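# About Tindley

Tindley is an independent school for students in grades six through twelve. We teach math, science, shop, and writing, and we try to teach all of them with a healthy amount of doubt. When somebody tells our students that a machine can do a job, we want them to ask which job, how often, and who cleans up afterward.

That goes for us too. Robotics became part of the school over the objections of half the faculty, including Precious Sison, who now runs it. She still keeps a list of the claims made to us by vendors next to what we saw when we tried the product. Parents are welcome to read it. Some of it is not flattering to anyone, including the people here who signed the purchase orders.

## Open day

Every September we open the robotics room to families and neighbors from 2 in the afternoon. There is no stage and no music. Students run ordinary household tasks, such as opening a cabinet or putting a cup on a shelf, first by hand with a gripper tool and then, where we have a program that can try it, with a robot. Visitors may ask for any attempt to be repeated. We recommend it. One smooth run tells you very little, and we have all sat through demonstrations where one smooth run was all we got.

Tharindu Khan's upper-grade class keeps the log. Last year's ran to 600 attempts, with the failures written up in the same ink as everything else. The cabinet doors caused more arguments than any other task. Arif Gunawardena, who teaches shop, maintains that a ten-dollar hinge spring would beat the whole setup, and he repeats this to visitors whether or not they ask.

## What we don't promise

We don't tell families that robotics will get a child into college or that it prepares them for "the jobs of tomorrow." We don't know what those are. Students who take the course learn to measure, to write down what happened, and to be bored without quitting. Several have decided they dislike robots, and they got good grades.

## Visiting

The open day takes 50 visitors at a time, so please call ahead. The office is at extension 3737; ask for Subbarao Lobo. Younger siblings are fine. If you sell robots, you are welcome as well, but bring one that's switched on.

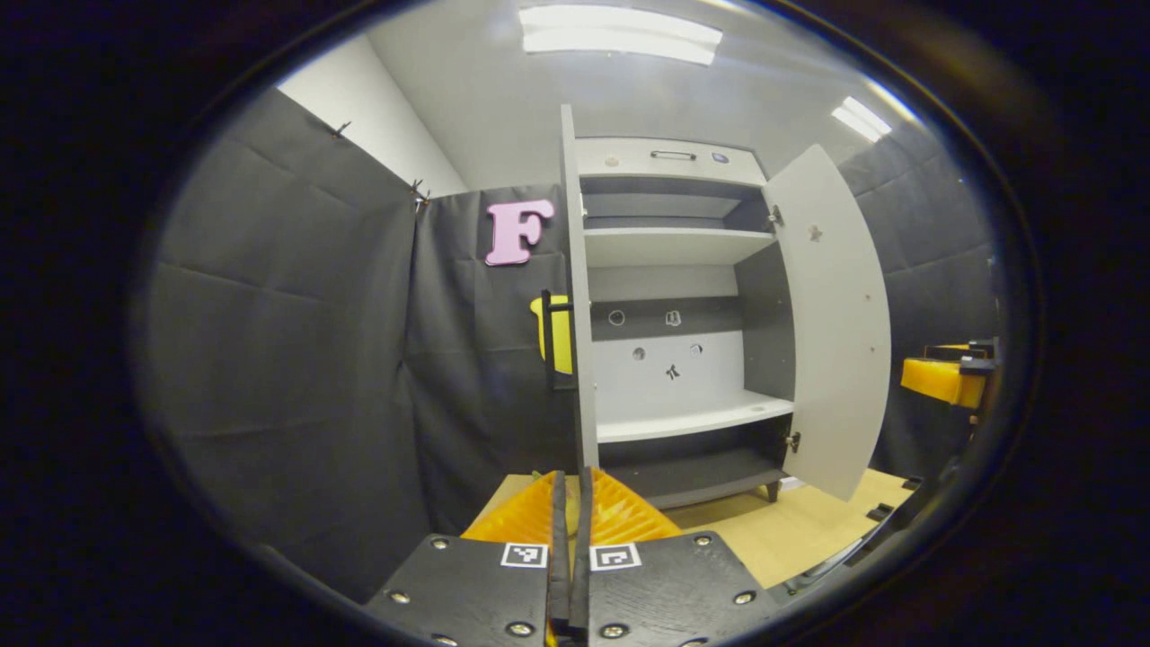
*The gripper tool at the open cabinet, robotics room.*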